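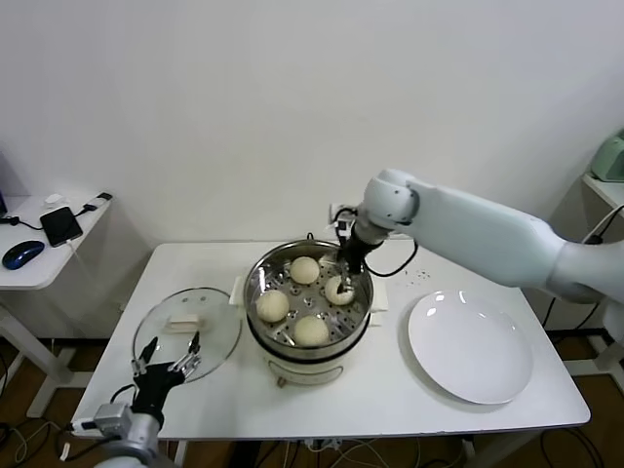
Steamed buns wrinkle and collapse as soon as I take the lid off

Posted by Mireille Bailly in Breads and Doughs

I have been making plain steamed buns for a couple of months and the same thing keeps happening. They look fine through the lid, nice and round. I turn the heat off, lift the lid, and within a minute half of them have shrunk and the skin looks like a walnut. The inside is gummy near the bottom. The odd thing is that it isn't every bun. Two from the same batch can come out smooth and the one next to them is ruined.

My dough is 491 grams of all-purpose flour (the end of a bag, I've stuck with that amount ever since), instant yeast, a spoon of sugar, warm water and a little oil. I knead by hand for ten minutes, let it double, shape, rest half an hour and steam for 15 minutes. The steamer is a Kadon electric one with a metal tray. I had the same trouble last December with a bamboo basket over a saucepan, so I don't think it is the steamer.

I have people coming on Friday and would like to serve these. What should I change?

3 replies

Benoît Baudry
Two things stand out to me.

First, the shaping. After the first rise there are big gas bubbles in the dough, and if you just roll it into balls those bubbles stay in there. A bun with a large bubble under the skin puffs up in the steam and then falls when it cools. That would explain why only some of yours go. Knead the dough again after it has risen, for at least five minutes, until you can cut it with a knife and see no holes in the cut side. It will feel tight. Let it sit covered for a few minutes if it fights you.

Second, the lid. Turn the heat off and leave the lid on for 5 minutes, then open it a crack for another minute before you take it off all the way. A sudden rush of cold air is hard on them.

I would also check the second rise. Half an hour is fine in a cool kitchen but too long in a warm one. Pick one up – it should feel light for its size, and a gentle poke should fill back in slowly. If the dent stays, you have gone too far and they will probably collapse whatever you do with the lid.

For the gummy bottoms, put a square of parchment under each bun and leave more room between them. For that much flour I would make 8 buns and steam them in two lots. Keep the second lot in the fridge while the first one cooks.

lusonkitchen
just use less yeast. I had this problem and cut it by half and it went away. also wrap the lid in a dish towel so it doesn't drip on them, but tie the ends up on top so they don't hang near the heat

Mireille Bailly
Thank you both. I did a test batch last night with the second knead and the five-minute wait. One out of the lot had a small dimple and the rest were smooth. The cut side did have a lot of holes before I kneaded it again, so that was most of it, I think. I was out of parchment and used cabbage leaves, which worked fine. I haven't tried less yeast yet. Will do that next time and leave everything else the same.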